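**Skoltov T-719 laminate sheet, matte white**

Supplied by Clulent. Replaces the T-700 in all stock sizes.

The T-719 is a high-pressure laminate sheet for horizontal indoor surfaces: dining and cafeteria tables, break room counters, reception desks and shop displays. It is sold as a loose sheet for bonding to a board core. It is not a structural panel and cannot be used unsupported.

## Construction

The sheet has a kraft paper core, a white decorative layer and a melamine wear layer. The face is matte with a fine, closed texture. The back is sanded at the factory and takes contact adhesive, white PVA or urea glue without further preparation.

The white is the same as on the older T-700. Sheets from different batches may be joined edge to edge on the same table, although Clulent recommends checking both under the lighting of the finished room before cutting.

## Specifications

| Property | Value |
|---|---|
| Stock code | 719-W |
| Face | Matte white |
| Back | Sanded kraft |
| Grain direction | Lengthwise, marked on back |
| Sheets per pallet | 236 |
| Pallet weight, wrapped | 1,885 kg |
| Minimum order | 2 sheets |
| Use | Indoor, horizontal or vertical |

The pallet weight includes the base board, corner guards and film. Check the rating of your lift truck and the floor load before delivery.

## Storage

Store flat, face to face, on a full-size base board. Keep the top sheet covered. Sheets stored on edge for more than a few days will bow, and the bow does not always come out under pressure.

Bring the laminate and the core board into the same room at least two days before bonding. Both change size with humidity, and a sheet bonded straight from a cold truck may open at the joints in the first heating season.

## Cutting and bonding

Use a carbide blade with a high tooth count and cut face up on a table saw, face down with a hand-held circular saw. Leave a small overhang on all sides and trim with a flush bit after bonding. Inside corners must be rounded. A square inside corner will crack, usually within the first year.

A balancing sheet is required on the underside of any free-standing top. Use Skoltov backer in the same thickness and run the grain in the same direction as the face. Tops fixed to a rigid frame on all four sides may be built without backer if the core supplier allows it.

Edges can be finished with matching Nindex edge strip or self-edged with the same sheet. Nindex strip is stocked in white and light gray.

## Care in dining use

Wipe with warm water and a mild dish soap, then dry with a soft cloth. Do not use scouring powder or steel wool. Both polish the matte face, and the shiny patches are permanent.

Coffee, tea and tomato should be wiped up the same day. For older marks, lay a wet cloth over the spot for ten minutes and wipe again. Hair dye, silver nitrate and concentrated drain cleaner will stain or etch the face and are outside the warranty.

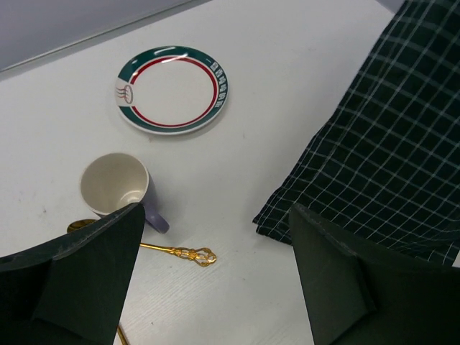 Unglazed foot rings on heavy stoneware can leave gray lines on any white laminate. Most of these are ceramic dust on the surface and come off with a melamine sponge used lightly. Felt dots on serving pieces prevent them.

Pans straight from the stove or oven need a trivet. Short contact with a hot dish is normally harmless, but the glue line softens before the face shows any damage.

## Finish options

The T-719 is also made with the Maillard finish, a slightly deeper texture that hides fine scratches better and takes longer to clean. The Maillard version is made to order and cannot be returned once cut.

## Samples and technical questions

Hand samples are free to trade customers. Request them by stock code from Armelle Aubert at the Clulent order desk. Questions on adhesives, press settings and core boards go to Murali Raju, technical support. Please have the batch number ready; it is printed on the back of each sheet next to the grain arrow.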